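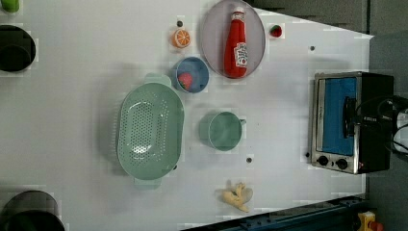 Vaminden's view, relayed from the far bench before I'd found a pen, was that ketchup belongs in a cupboard and a plate is for dinner. Noted.

August 4, 2023. Play kitchen, Dollance set, sorting day. The ketchup has the plate to itself, lying down. One strawberry in the blue bowl, the other at large up near the plate. Orange slice unhoused. I had the colander down for fruit in July and still think it's the right size, but Jardine want it kept for "washing", with no water, so it stays empty on principle.

Mug: green, matches the colander, goes with nothing else we own.

To do - ask Trarer for the spare lid list (order 1472), second bowl, 30 labels. Strawberries to live together from now on.

Search the notebook Go
Contact the workshop | © Dollance 2023 | Back to top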